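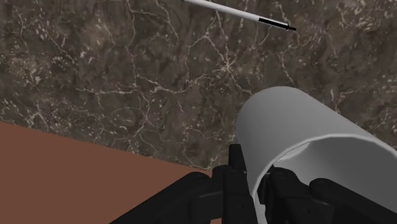

Pen on the marble top, render.

December 2, 2019
Mail routing notebook, Kesell support desk

Big day! The fallback rule in Kevgate finally does what I wanted. Messages that match no rule used to drop into the general queue, where they sat until somebody went looking. Now they go to whichever inbox last replied to that sender, and if there's no earlier reply they go to Triage.

Setup, so Hạnh can repeat it:
Workspace settings > Routing > Fallback. Set to "last replied". Second dropdown to Triage. Save, then reload the page (the old value stays on screen until you do, which fooled me twice).

Replayed 300 old messages from the Brollon account through the test workspace. All but 5 landed where a person would have put them. The odd ones were forwards, where Kevgate reads the forwarding address as the sender and never looks at the original. I love that it's such a clean failure, all the same cause! Sang thinks we can fix it with a header rule placed above the fallback. Trying that next.

Signatures: still a mess. If you reply from a shared inbox using a personal draft, you get the personal signature. Switching the "From" line after you start typing doesn't swap it. Switching before you type does. Want to write this up for the Lục team too, they hit it last month.

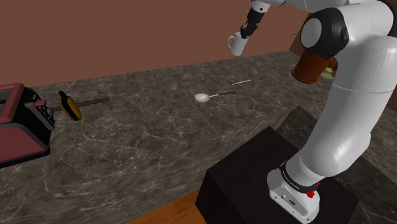 White arm with the mug held over the counter, render.

Second try, after lunch. Header rule is in. Ran the forwards again and they went to the right inboxes, every one. Then I got greedy and loaded the bigger batch, 506 messages, and the replay stalled with a rate limit notice. Splitting it into batches of 40 with a pause between them went through fine. Slow, but I could watch the log scroll by and it was kind of great.

Open:
- auto-replies loop between Triage and the Brollon inbox if both have an away message on
- does a snoozed thread count as "replied"? Hạnh says no, I want to test it
- tag names with accents sort last in the sidebar
- ask Sang for the header rule text, paste it in here

Leaving the test workspace switched on overnight. Please don't clear the log!

Recent entries
Merging duplicate contacts
Away messages and shared inboxes
Kevgate keyboard shortcuts we use
Moving Lục tags to the new sidebar

This site uses cookies to remember your login and page settings. Accept | Manage settings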